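Moving to Trinier, is the hill side worth the extra?

marrowfat
We're finally selling up and looking at Trinier, probably in April if our buyers behave. Agent keeps steering us to the plots up on the hill, the ones with a couple of acres and the big views. Lovely, but you pay for it! Anyone living up there who can tell me what it's like day to day?

Quillback
Been up there 9 years and wouldn't move. Quiet, dark at night, neighbours wave but leave you alone. You do need a decent mower and you need to like driving, as the nearest shop is in Mandska and it shuts early. Check who looks after the lane before you sign anything. Ours is shared between the houses on it and that took a lot of arguing to sort out.

tanner_loft
Sorry but I think the hill is overpriced. We rented up there for two winters and then bought down by the station for a lot less. Two acres sounds romantic until the brambles get going. We paid 200 a month just to keep ours looking tidy (and it never did look tidy).
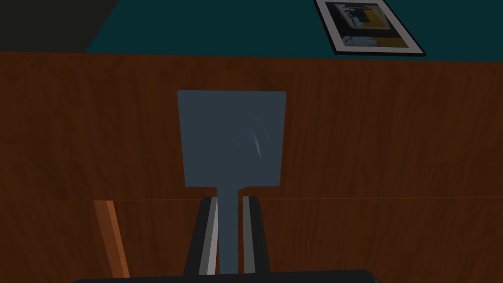
marrowfat
Thanks both, the lane thing hadn't crossed my mind at all so I'll ask. The other half's worry is the kitchens, every house we've seen up there has a tiny one and we both cook. I quite like the reddish-brown wood grain look, with a dark teal above it, and I'd happily do a kitchen in those colours if the room was big enough to take it. Did you knock through, Quillback, or live with what you had?

Quillback
Knocked through into the dining room, best money we ever spent. Get someone to look at the wall first though, ours was holding up more than we thought. And tanner, 200 a month?? You were robbed. Put a few sheep on it, there's always someone wanting grazing.

tanner_loft
We asked! The fencing wasn't good enough and the landlord wouldn't pay for new. Fair point if you own the place, I suppose. I still say look near the station first, marrowfat, you can always go up the hill later.

pebbledash_fan
Who's the agent, is it Bright? They had us up that hill three times when we'd asked for a terrace. Nice enough people, just don't listen.

marrowfat
Ha, yes it's Bright. Booked to see one by the station as well now, will report back.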